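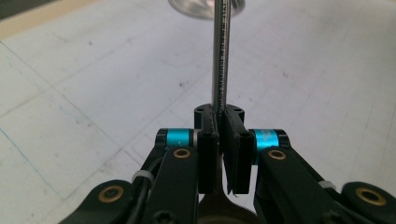
Figure 1. Steel rod with small printed characters down one side.

Water Use in Student Housing at Halladcombe
Hedvig Halvorsen, Boris Štefanec
Supervisor: Viera Šimko
6 April 2024

1. Background
Halladcombe has two student houses, Prikuvard and Gudska. Both were built before 2000 and both still have their original pipes. Gudska got new shower heads two years ago and Prikuvard did not. We wanted to know if this shows up in the water bills.

2. Method
We read the main meter in each house every evening in February. Libor Jelínek took the readings at Gudska when we were away. We also handed out a short survey on shower length and laundry habits and got 17 forms back. Five more came in after the deadline and were left out.

3. Results
Prikuvard used 3551 gallons over the month. Gudska used nearly 2000. The houses have the same number of rooms, but Prikuvard has a washing machine in the basement and Gudska students take their laundry to town. Most people in both houses said their showers last under ten minutes. The Prikuvard reading was high on two evenings, when a toilet on the second floor was running.
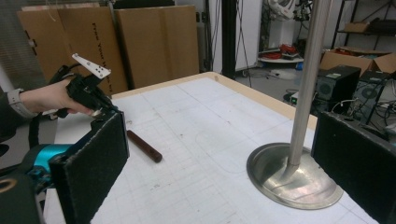
Can the difference be put down to the shower heads?
Only part of it. The washing machine has no meter of its own, so we could not take its share out of the total.

4. Next steps
Přemysl Michalík has offered to lend us a small flow meter for the laundry line. We would repeat the readings with it for a full semester.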